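Proyecto de aprendizaje-servicio: cartas para la tripulación del Drummond
Informe final, 31/03/2023

Cuando empezamos en febrero, nuestra meta era reunir 772 cartas, una por cada persona a bordo del buque Drummond, que sale de misión seis meses. ¡Llegamos a 1000! Todavía nos cuesta creerlo.

El grupo lo formamos Joon-young Song, Pei-shan Siu y yo. Repartimos los buzones por los colegios de Grisamton y dimos charlas de unos 30 minutos en cada aula (en primaria las preguntas no se acababan nunca, sobre todo las de si en el barco se puede tener perro). Los sobres los puso la papelería Mollby. 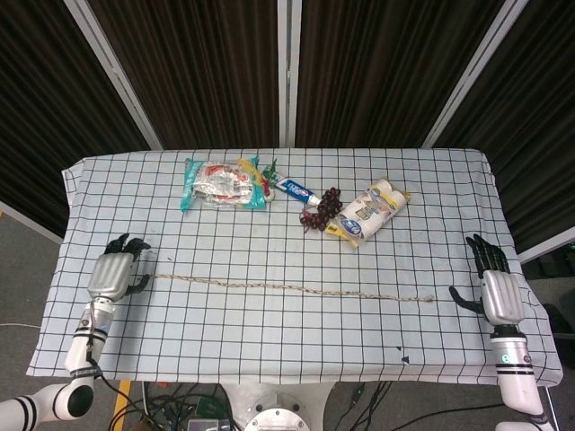 Themba Potgieter nos comentó que a bordo las cartas más releídas son las que cuentan cosas corrientes, un partido perdido o la receta de una abuela, y que las muy solemnes se quedan en la taquilla. Gracias a eso cambiamos la hoja de instrucciones a mitad de campaña, y se notó muchísimo: los textos salían más largos y más divertidos.

Lo más difícil fue la revisión. Había que quitar apellidos y direcciones de los menores, y tuvimos que repetir 60 cartas porque las habíamos clasificado sin leerlas enteras. Para otro año pediríamos el listado de normas del correo militar antes de abrir los buzones.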